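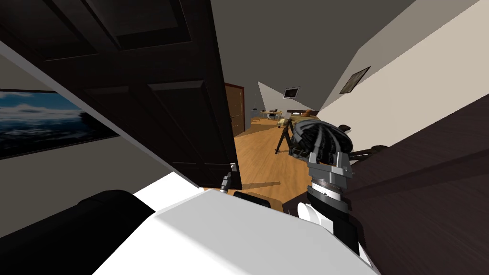
Week 2 notes: collecting door demos

OK, so for the Senness set I want 35 runs per group, all in simulation. Keep your bad runs too (please!), just tag them. I tossed mine last year and regretted it by December. Save the wrist view with every run, tilted or not, and log the gripper state at each step.

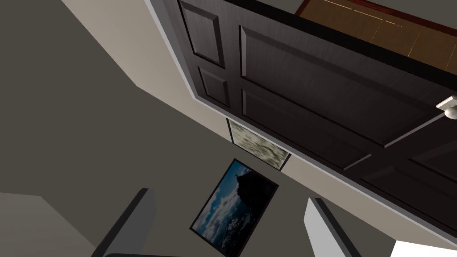
Szalai wrote back that 17 clean runs taught her model more than 31 sloppy ones, so slow down near the knob. Upload to the Bodlow folder by noon.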